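Two arms, one table, and a basket that won't stay put

mulcahy_f
Shared shop build, month four. The job sounds dumb when I type it out: one arm empties the yellow basket, the other fills the wicker one, and they don't bump into each other. I call the control script Skasach and it lives in one giant file (I know, I know). My trouble is the basket. It creeps whenever the gripper brushes the rim, and then every saved pick spot is off. I've been squaring it to the tape by eye.

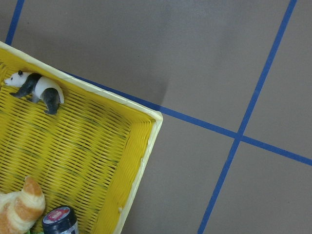
I get two good picks and then a miss, nearly every time. Before I bolt anything down, has anyone fixed this in software?

plaltero_pete
Bolt it down. Or a strip of that grippy drawer liner, cheap and done in a minute. You're asking code to fix a friction problem.

charito_t
Disagree with Pete! If you bolt it, you learn nothing about the next basket. Look for the rim with the wrist camera first, work out the corner, then shift all your picks by the same amount. I did that on my bench in August and my script was maybe 50 lines. Fiachra, can you post the whole setup?

mulcahy_f
Sure, it's messy but it's all there.

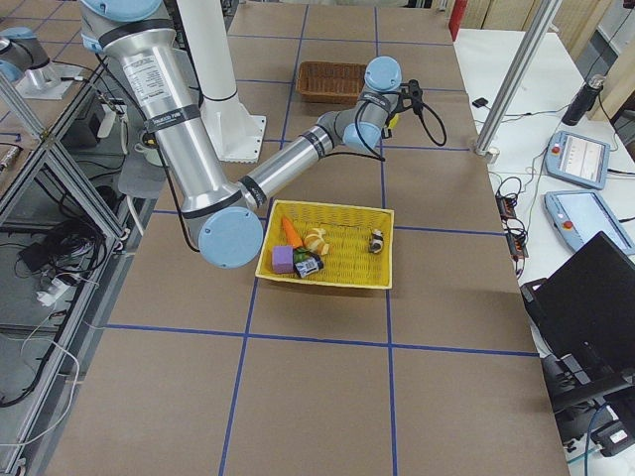 Stoltard Yard workshop, December 1, 2020

Tried Charito's idea tonight. Finding the corner works great until the arm's own shadow lands on the rim, and then it happily picks the wrong edge. I logged 33 tries and quit when I got hungry. The file is now at 1,781 lines, please don't yell at me.

plaltero_pete
Drawer liner doesn't care about shadows. Just saying.

o_griofa_fan
Split the file before you touch anything else, seriously. You can't tell a vision bug from a motion bug when they share the same loop. 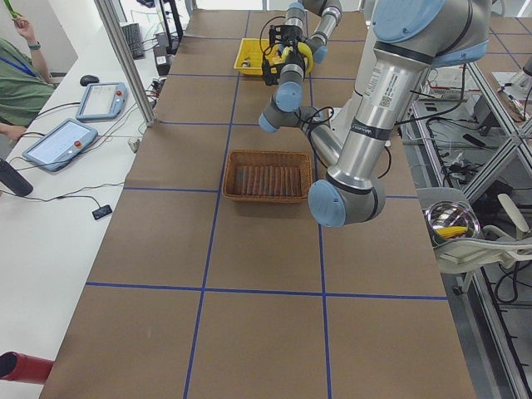

My bigger worry is how the two arms share the middle of the table. I wouldn't go by timing, I'd use a plain lock: whoever holds it gets the space, the other one waits outside. With one gripper holding that curved yellow piece right by the tray and the second arm reaching toward the same area, I'd want that in before any basket fix. What are you using now?

mulcahy_f
Um, a sleep command.

charito_t
Oh no. OK, lock first, then baskets. And for the shadow thing, take your look from a parked pose, well back from the basket, and only then move in. You could use the tape crossings as your zero too, they're easy to pick out.
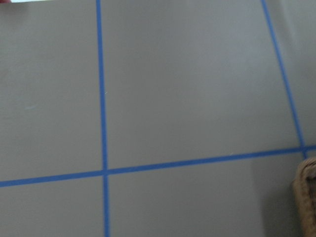 The catch is you have to redo the zero if the paper shifts, so tape the edges down well.

plaltero_pete
So you'll tape the paper down but you won't tape the basket down??

charito_t
The paper is the table, Pete. The basket is the job!

mulcahy_f
Doing the lock this weekend. I'm also buying drawer liner, sorry Charito, I want one evening where it just runs. Will post the split-up code once it's fit to be seen.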